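Skeluleo Hand Gripper Kit, home and shared workshop build

The Skeluleo is a hand-held two-finger gripper that you put together yourself, on a kitchen table or at a bench in whatever shared shop you belong to. Reto Ortner drew the first one for his own projects and has been fussing over it ever since, and we have been packing it up as a kit from our little corner of the Umen workshop for long enough that we know most of our builders by first name (hello, Luuk!). If you can turn a small screwdriver and don't mind reading a page twice, you will do just fine.

You get the green arms and linkage pieces, the frame, the brass-colored bushing rings, the black finger pads and all the screws. The grip camera is sold separately, and plenty of folks already have one they'd like to use, so the mount comes with a blank plate you can drill to suit.

What it's like on soft things

Blocks and cups are easy and everybody starts with them. Thin plastic film is where you really get to know your gripper, and we'd encourage you to try it early on, even if your first evening with it is a little humbling. A big crumpled bag has folds going every which way, and shiny ones at that, so take your time lining up. Come in with the fingers open and a bit of slack film between the pads, and look for a ridge you can pinch before you start to close.
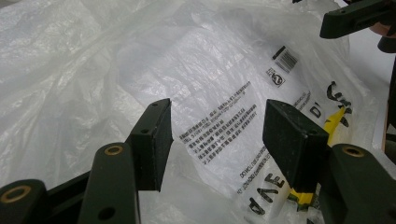 The pads

Each finger carries one black rectangular pad, held on with small screws so you can swap it when it gets tired. They do pick up dust and scuffs, and we leave ours alone until the corners start to go. Gerrit Vanhove likes to wipe his down with a barely damp cloth before every session, and I will admit his pads look nicer than mine. A spare pair is tucked into the small parts bag, so please check there before writing to us!

The joints

The arms turn on pins through the bushing rings, and this is the part of the build to go slowly on. Press each ring in by hand as far as it will go, then finish in a vise with a scrap of wood on either side. Both fingers should swing freely before you fit the pads. If one drags, back its pin off a touch and try again.

For film, tilt the pads in toward each other so they meet at the tips first. It looks a bit odd on the bench, but you'll be glad of it when you are after a single fold. 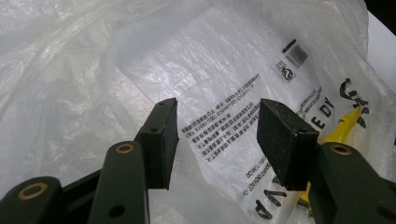 Kit details

Weight, built, without camera: 685 g
Shipping weight: 785 g
Build time: 6 hours, at an easy pace with coffee
Spare screws: 15
Instructions: printed booklet, edited by Liesbeth Coppens

Ordering

Kits go out in small batches, and the next one ships in June. Shop members can pick theirs up at the Umen front desk and save the postage. For replacement arms or rings, write to Ans Meijer and tell her which side you need, left or right, as seen from the handle.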